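Week 6 - Celebrity statements and how they get reported

Reading for this week: chapter 4 of the course pack, plus the three short articles in the folder marked "Statements". Please bring your own copy on Tuesday. Duygu Duman is taking the second seminar group, so check which list you are on.

## 1. What counts as a statement

We use the word loosely in this module. A statement is anything a public figure puts out that an entertainment desk might treat as news. Common types:

- a post or video on the person's own account
- a quote given to a reporter
- a line released through a publicist
- a speech at an awards night
- a like, a follow or an unfollow

The last one is disputed. Some desks will run a story on an unfollow alone. Others want a second source. Recep Uçar's article in the folder takes the strict view and is worth reading even if you disagree with it, mainly for the section on deleted posts.

## 2. The case for this week

The singer Müzeyyen Tokgöz posted a video of just under four minutes on a Sunday night. In it she said she would not perform at the Bilyk festival because of how the organisers had treated stage crew. She named no individual. She used the word "shameful" twice and did not use the word "boycott" at all.

By the next morning there were headlines of this kind:

1. Tokgöz calls for Bilyk boycott
2. Tokgöz slams festival bosses in furious rant
3. Tokgöz pulls out of Bilyk over crew pay
4. Singer's husband backs her in Bilyk row

Headline 1 is wrong. She withdrew, and she did not ask anyone else to. Headline 2 is a matter of tone. Read the transcript in the pack and decide whether "furious" or "rant" can be supported. Most of last year's group thought "rant" could not. Headline 3 is close, but she spoke of hours and rest breaks as well as pay, and pay was a small part of it. Headline 4 makes the husband, Cengiz Baysal, the story. His whole contribution was a heart under the post.

## 3. Identifying people by their partners

This comes up every year, so it gets its own section.

A reporter will often introduce a less famous person through a more famous one: "the husband of", "the ex of", "the daughter of". There is a practical case for it. Readers may not know the name, and the headline has room for perhaps eight words. The trouble starts when the label stays in place all the way down the page. In one of the Bilyk pieces Baysal's own name does not appear until the sixth paragraph, although he has a career as a sound engineer that has a direct bearing on the crew question.

Rule of thumb for your own copy: use the relationship once if it helps, then use the name.

## 4. Numbers in reaction stories

A reaction story is one built from what other people said about the statement. It usually has a number in it somewhere. Look at where the number comes from.

The site Flellix reported that the video had drawn "a storm" of comments. At the time the story went up there were 212. For an account of that size this is an ordinary evening. A later version of the same story gave nearly 4,000 comments and kept the word "storm", and did not say it had been updated.

Skanero ran a reader poll and reported that 80 per cent of fans supported the singer. Two problems:

- The poll was open to anyone, so "fans" is a guess.
- The story does not say how many people voted. Gülizar Kocabaş asked the site for the figure and had no reply by the time her article was published.

If you use a poll in your coursework, give the number of votes and say who could take part.

## 5. Quoting from video

Points to follow in the practical task:

- Work from the video itself. Do not copy a quote from another outlet's write-up.
- Note the time at which each quote begins.
- If the person is speaking in another language, say who translated it. A machine translation may be used for your own notes but not for a direct quote.
- Keep pauses and false starts out of the quote unless they matter to the meaning.
- Do not join two sentences from different parts of the video inside one pair of quotation marks. Two of the pieces in the folder do this with the "shameful" lines, and the joined version sounds a good deal angrier than either half.

Save a copy as well. Posts get taken down, and the first version of the Tokgöz caption was edited within an hour or so of going up.
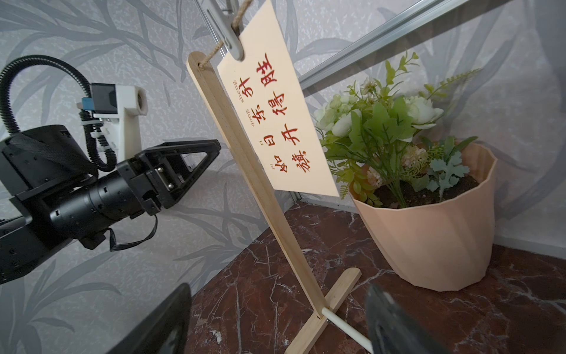 The edited caption is a useful example. The first version said the organisers had "lied to the crew". The second said they had "not been straight with the crew". Several outlets went on quoting the first version for days. Was that fair? You could argue that she published it and it was therefore hers. You could also argue that a correction made that quickly should at least be mentioned. Duman's view is that both versions should be given, with the order made clear, and that is the line we take when marking.

## 6. Right of reply

The festival's publicity is handled by an agency called Wornent. Of the three articles in the folder, one carries a reply from Wornent, one says the agency "has been contacted" and one says nothing. Find out for each where in the story the reply comes, or should have come. A reply in the last line is better than none, but many readers will have stopped by then.

"Has been contacted" should mean that someone was given a fair amount of time to answer. An email sent ten minutes before publication does not meet that.

## Coursework task

Write a news report on the Tokgöz video, as if for the entertainment page of a general news site, followed by a commentary on the choices you made. The two together should come to no more than 2,000 words. Suggested split is a quarter for the report and the rest for the commentary.

Include:

- a headline and one alternative that you rejected, with the reason
- at least two direct quotes, with times
- a note of whom you would approach for a reply

Hand in through the usual page by 4 pm on the day of your seminar in week 8. Late work follows the rules in the module guide.

## For next week

Read chapter 5, on apologies. Choose one published apology by an actor or musician and bring it printed out - a screenshot on your phone is hard to share round the table.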